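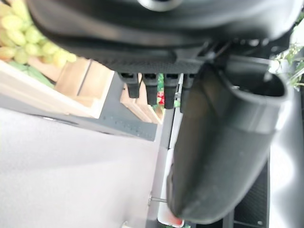 Looking After the Produce Cell at Sondbridge

The produce cell at the Sondbridge training centre handles fruit and greens at a display stand arranged in the manner of a shop. It was supplied by Skeltska and has been in the care of the centre's technical team since May. This gallery follows the routine maintenance of the cell, from the first checks of the morning to the return to service. It is intended for staff of partner organisations who will be asked to look after similar equipment, and for students joining the maintenance course.

The work is led by Stelios Bakalis, Senior Technician, with Carla Abu Hammour, who is responsible for the cell's records and spare parts.

Before work begins
The arm is moved to its rest position and the supply is locked off at the wall isolator. The key is kept by the person carrying out the work until the cell is handed back.

Reading the log
The log is read before any tool is picked up. On this occasion it showed 893 completed picks since the previous service, with two entries noting that the gripper had been slow to open.

The housing
The outer housing is wiped with a soft cloth and plain water. Solvent cleaners are not permitted at Sondbridge, as an earlier housing was dulled by one and had to be replaced.

Inspecting the fingers
Each finger is examined along its full length under a hand lamp. Light scuffs on the surface are accepted and noted in the log. A crack, a raised edge or any movement at the joint means that the finger is withdrawn.

Removing a finger
The fastening is released a little at a time while the finger is supported from below. Students carry out this step under supervision until they have been signed off.

Cleaning the joint
Fruit juice is the most common cause of a stiff joint in this cell. Grapes are the worst in this respect, and dried residue is softened with a damp swab before it is brushed away. Scraping with a blade is not allowed.

Lubrication
A small amount of food-safe grease is applied to the joint and worked in by hand. Any excess is removed at once. The grease is held in the Aasen cupboard by the workshop door, together with the swabs and brushes.

Refitting and tightening
The finger is returned to its original position and tightened to the setting on the service card. The mark made before removal should line up with its partner on the mounting. If it does not, the finger is taken off again and the seating is cleaned.

The wrist cable
The cable is followed by hand from the wrist to the first clip, with attention to any flattening or pinching. The clip nearest the wrist was found to be loose and was exchanged for one from stock, recorded as part 817.

Setting the closing force
The closing force is set with the gauge and then checked on fruit. Bakalis prefers to begin with the softest produce in use that week and to increase the force only where an item slips.

Checking the approach
The arm is brought towards the stand at reduced speed. The technician watches the clearance between the gripper, the crate and the shelf edge, and stops the arm if any of these is likely to be touched. Positions are corrected in the program. The stand itself is never moved to suit the arm.

Trial run
A trial run of 15 picks follows every service. The first of these is made at reduced speed with a second member of staff at the stop button. A dropped item is recorded, and the run is started again from the beginning.

Tidying the stand
Damaged fruit is cleared away and the surfaces are wiped down. Bruised items are sent to the compost scheme run by Tritwood, which collects from the rear entrance on Monday.

Signing off
Both members of staff sign the service sheet. Abu Hammour enters the parts used and sets the date of the next inspection, and the isolator key is returned to the board in Room 4.

Requests to observe a service at Sondbridge should be made in writing through the visitor desk. Groups are kept small, and sturdy closed shoes must be worn in the workshop. Copies of the service card are available to partner organisations on request.

Contact the Technical Team | Accessibility | © Sondbridge Training Centre. All rights reserved. | Back to top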